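Course notes, part 3: How to name the shape of a vessel
February 2018

In the last part we spoke about clay and firing. Now we come to shape. Students often think it is the easy part, and then they write "pot" for everything. Please do not write "pot" for everything.

A vessel has a rim, a body and a base. Some have also a neck, a shoulder or a foot. Begin always from the rim, as the rim tells you most. Is it turned out, turned in, or straight? Is the edge thin or thick? Write this down before you look at any decoration.

The next question is open or closed. In an open vessel the mouth is the widest part, or nearly. In a closed vessel the body becomes wider below the mouth. Bowls and plates are open, most jars are closed. Cups are difficult – a cup with rounded walls can fall on either side, and then you must measure.
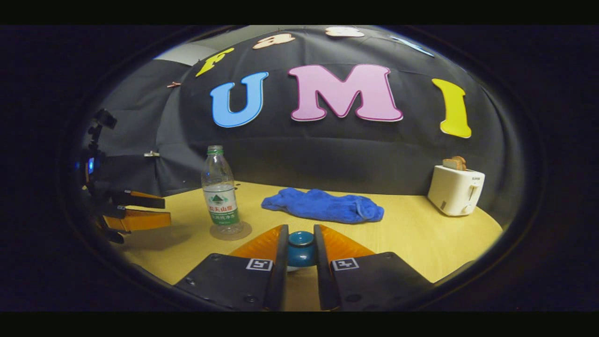 For measuring we take the diameter at the mouth and the greatest diameter of the body, both on the outside. Give them in millimeters. If only a piece of the rim is left, use the rim chart and write also how much of the circle you have. In the Carnley group there are 461 rim pieces, and Marjorie Heywood could give a safe diameter for only 300 of them. The others were too short. It is no shame to write "not known" on your sheet.

A few words about names. "Beaker" and "cup" are used differently by different authors. Graham Hebden calls a vessel a beaker when it is taller than it is wide, with or without a handle. In this course we follow him. Older reports from Dobson do not, so check the drawing before you copy the name.

For next time: read the Fatley list, pages 1 to 12, and bring your sheets for the two practice vessels. Drawings in pencil, please.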